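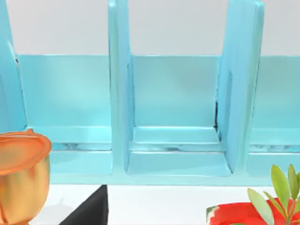

Shelf organiser with upright dividers, computer rendering.

Household storage is the keeping of goods in a home when they are not in use. It includes shelves, cupboards, chests and cold rooms. The form of storage depends on climate, on the size of the dwelling and on how often food is bought.

History

In the river town of Galtside, most older houses had a dry room on the north side, where flour, salt and cured meat were kept through the winter. Built-in cupboards came later, when the Vollow joinery works began to sell doors in standard sizes.

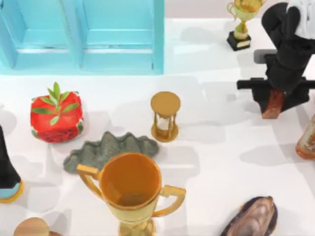

The works offered 2 depths of cupboard, and the deeper one was preferred in farm kitchens. At its peak it produced 4,000 doors in a year — many of these are still in use in Zundthorpe and the villages near it.

Food storage

Before home refrigeration, meat was salted or smoked and hung away from the light. Salted pork was commonly left for 90 days before it was cut.
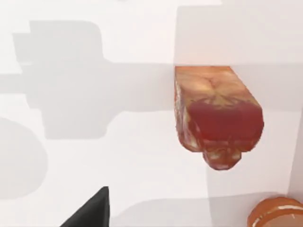
Credit: Rinaldi Image Library

Labelling of jars with the month of filling was usual, and the oldest jar was put to the front.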